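Lobo 双腕セル用 交換ケーブルセット（紫・2本組)
Flustero 工房 保守部品ページ

うちの双腕セルを使ってくださっている方から「ケーブルってどう回すのが正解なの?」とよく聞かれるので、商品説明のついでに私のやり方も書いておきますね。長くなったらごめんなさい!

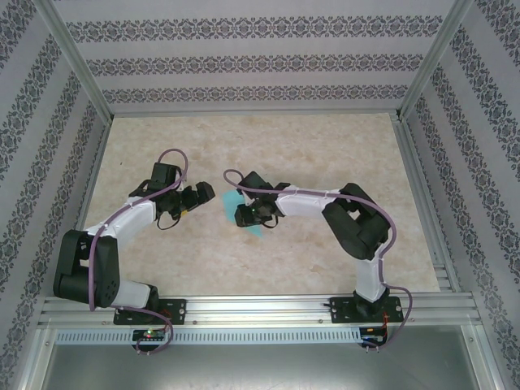
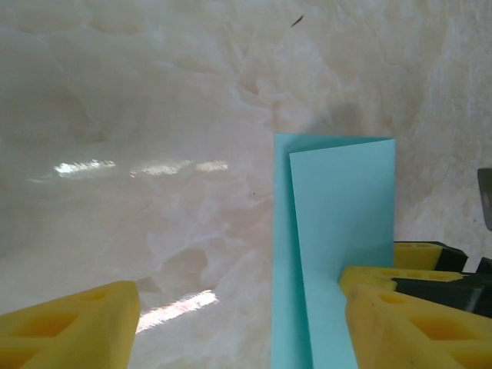
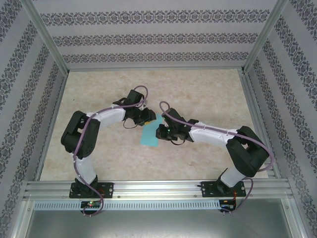
ケーブル交換でいちばん多い失敗は、手首まわりの余裕をケチることなんです。私も最初のころ、見た目をすっきりさせたくてピンと張ってしまい、腕を伸ばしたとたんにコネクタが抜けました(しかもデモの直前!)。それからは、1枚目と3枚目みたいに、グリッパーの上でくるっと輪を作ってから白い前腕に沿わせ、取り付けプレートの脇を通してレール下の基板まで下ろしています。この輪、ちょっと邪魔そうに見えますよね。でも手首を大きくひねるときに効いてくるので、どうか縮めないでください。

作業は必ず電源を切ってから。古いケーブルを抜く前にスマホで一枚撮っておくと、戻すときに迷いません。基板側のコネクタは線を引っぱらず、爪を押さえてまっすぐ抜いてください。全部つないだら手で腕をゆっくり端から端まで動かして、どこかで突っ張らないか確認。慣れれば片腕45分くらい…と書きたいところですが、初めての方は半日みておくと気が楽です。

ついでに指先パッドの掃除もぜひ! 2枚目の黄色いパッドのような汚れやこすれは、乾いた布で拭くだけでもけっこう違います。折った紙みたいに軽いものをつかむ練習をさせている方は、こまめにどうぞ。

セット内容:ケーブル2本、結束バンド
ケーブル長:600mm
適合:Lobo 双腕セル(Sotthorpe 版も可)
品番:53

Merkomholm 版はコネクタの形が違うので、このセットは使えません。迷ったら基板の写真を添えて問い合わせフォームからどうぞ。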